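Perception & Planning > Transparent objects, two arms, and a planner that won't wait

labjackdaw
Hello all, long-time reader, and I finally have a question worth your evening. We're running a two-arm pouring job on the Dreteo planner with Clutuson doing the perception, and I'd love opinions before I rip anything out. The trouble is depth. Anything clear comes back from the wrist camera as a hole or as a lump of table, and the planner happily routes an arm straight through it. I've trained the segmenter on 2,000 labeled frames and it's still moody.
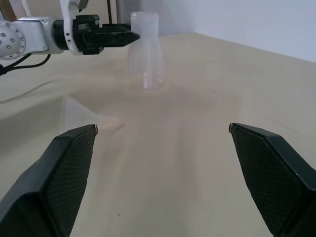
Clutuson's masks come from color alone, so they should cope with clear plastic, and on the neck of a vessel they usually do. The cone is where it goes wrong. Against our pale tabletop the walls of that flask are hardly more than an outline, and with the other arm's fingertip right up by the neck, the segmenter likes to merge the two into one blob. Then the collision checker decides the gripper is in contact and stops everything - very safe, very annoying.

tinwhistle_ros
Welcome! I'd leave the segmenter alone and mask out the other arm first. You know its joint angles, so render it into the wrist view and subtract it. Muireann Cronin posted a node for this back in June and it took me an afternoon to set up, most of it spent on hand-eye calibration.

gantry_goat
Have to disagree, sorry. Subtraction is lovely until your clocks drift. We had 139 ms between joint states and camera frames and the mask trailed behind the arm like a bad shadow. Fix timestamps first, then talk about masks.

tinwhistle_ros
Fair, but at 139 ms you've got bigger problems than masks!

labjackdaw
Thank you both, I checked and we're at 11 ms, so I'll try the subtraction. The pour itself runs on a separate controller, with the wrist angle driven by the liquid level in the receiving cup, and we dye the liquid so there's something to track.

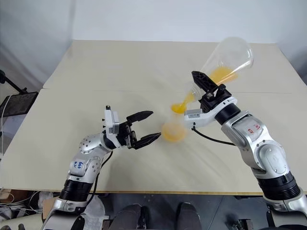
Mid-pour, orange going into the second cup, left gripper open beside it.

gantry_goat
Tracking the level during the splash will give you rubbish, though. I'd filter over 500 ms and slow the tilt down to match.

Daithí Ó Briain
I'd go shorter on the filter and weight the lower part of the cup more heavily, but do try both and post the plots, I'd dearly like to see them.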